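Zoltudley Table Mat, Large

Item 1001
Sold singly or in packs of 2

The Zoltudley is our standard large mat for everyday tables. It lies flat, takes up little room in a drawer, and can be wiped down between uses. We have carried it longer than any other mat in the shop, and it is the one most customers come back for when they move to a bigger table.

Size and weight

The large mat is 36 inches on the long side. Weight is 182 grams. The corners are square, so two mats can be pushed together edge to edge to cover a longer table. If you plan to do that, order both at the same time. Color can vary a little from one print run to the next, and the difference shows most when mats sit side by side.

Measure the flat part of your table before ordering. A mat that hangs over the edge will curl along the overhang and is easy to catch with a sleeve. Leave a margin of about 2 inches on every side.

Surface

The top side is smooth enough to write on through a sheet of paper. Crumbs and eraser dust brush off with a dry cloth. The back has a light texture that helps the mat stay put on painted or sealed tabletops. On glass it may slide, and we suggest the Ostow grip strips for that.
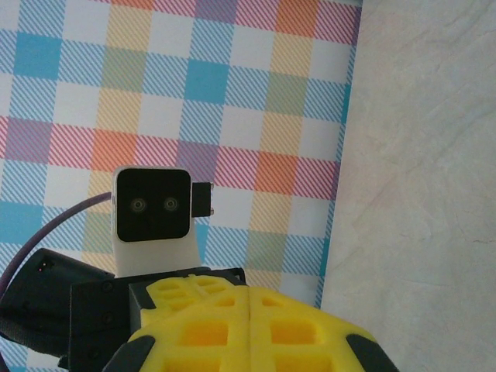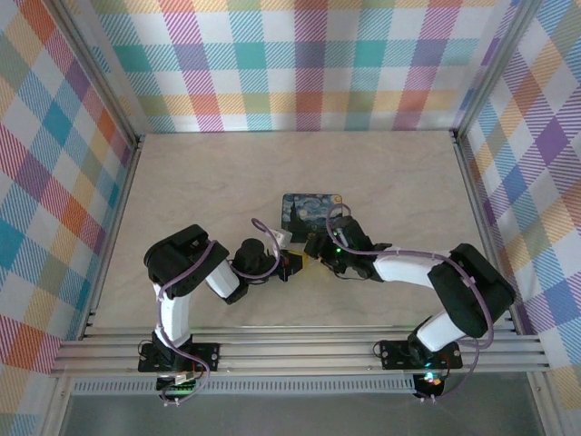

Cleaning

Wipe with a damp cloth and a drop of dish soap, then dry. Do not put the mat in a washing machine or dryer. Ink from ballpoint pens comes off if you get to it the same day. Permanent marker usually leaves a shadow. Do not use bleach, acetone or scouring pads.

If the mat has been rolled up for shipping, lay it face down overnight with a few books on the corners. Do not iron it.

Heat

The mat is not a trivet. A coffee mug is fine — a pan straight off the stove is not. Damage from hot cookware is not covered by the warranty.

Storage

Roll it with the printed side out. Folding leaves a crease that may never come out completely. Keep it out of direct sun if you are putting it away for the season, as the lighter colors fade first.

Shipping and returns

Mats ship rolled in a cardboard tube. Packs of 2 go in the same tube at no extra charge. We accept returns within 36 days if the mat is clean and unmarked. Please keep the tube — we can't take back a folded mat. Return postage is paid by the customer unless the mat arrived damaged.

For orders going to schools or offices, write to Assunta Valentini at the order desk before you check out. She can send a quote and hold stock while you wait for approval. Please give the item number and the delivery address.

Page updated 12/08/2018. The older version of this mat, with rounded corners, is no longer made. Replacement storage tubes for it are still available while they last.

Related items

Zoltudley Table Mat, Small
Ostow Grip Strips
Texier Drawer Liner
Lastano Round Placemat
Storage Tube with Cap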